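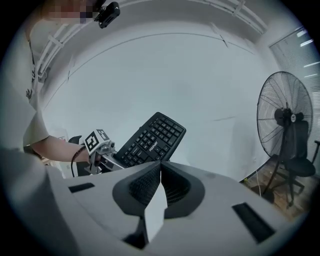 Black keyboard, number pad on the right, "rounder" printed near the bottom edge

tealeaf_pads
10 posts
2025-01-10

Hi all, after some advice before I spend money I don't need to. I'm finally sorting out the back office, and the black keyboard at the top is the one I've been typing on since March. It's got "rounder" on it in white and I can't find a manual for it anywhere. The typing is fine, I quite like it, but the space bar has gone sticky at one end and there are crumbs under there that I'd rather not think about. Do I clean it or bin it? There's a Dirnus one in the shop up the road for 40 quid, and I keep walking past it and looking at it!

Also, has anyone else got blinds in a small white room? I get thin stripes of light across everything by mid-morning and half the time I can't read the screen.

mossbank
223 posts

Clean it. Always clean it first. Unplug it or take the batteries out (you didn't say which sort yours is), turn it over above a bin and give it a good tap. Then a soft paintbrush between the rows. You'd be amazed what comes out of mine, and I don't even eat at my desk. Well – not often.

QuietHinge
5 posts

I'd go the other way on this. Once a space bar starts sticking at one end it never comes back properly, in my experience. I had a Plarklow that I nursed along for almost a year and I was thumping it by the end. Forty quid isn't nothing, but you use the thing every day.

mossbank

But was yours dirty or was it broken? Those are different problems. If it's only muck, a cotton bud with a tiny bit of surgical spirit will shift it. Wring it out so it's barely damp and go along the edge of the bar. Don't pull the bar off unless you know how the wire underneath clips back in, I've lost an evening to that.

QuietHinge

Bit of both, I suppose. Fair enough. I still say that if you're spending the money, you might as well get one without the number pad. Mine stops short after the arrow keys and the mouse sits so much closer. My shoulder stopped grumbling within a week.

tealeaf_pads

No no, the number pad stays! I do the invoices for a little shop, and I'd be lost poking along the top row. I'll try the paintbrush tonight and the cotton bud if that doesn't do it. Any thoughts on the blinds?

papertray
2,000 posts

Tilt the slats the other way, so the closed side faces up and the light gets thrown at the ceiling. If that doesn't help, move the desk so the window is at your side. I put Kostico blackout lining behind mine and regretted it, it was like working in a cupboard.

For the keyboard, I'm with mossbank. There's a cleaning putty from Matić that I rate, the sort you press down and peel off. Don't leave it sitting on the keys while you make a cup of tea, though.

mossbank

Putty is a swizz! It picks up the top layer and squashes the rest further in. Paintbrush.

papertray

We'll have to disagree on that one. I've used it for years and my keys are spotless.

tealeaf_pads

Paintbrush done. Horrible amount of toast. The bar still catches a bit on the left, so I'm off to find the surgical spirit. Slats are tilted up now as well, will see how that looks in the morning.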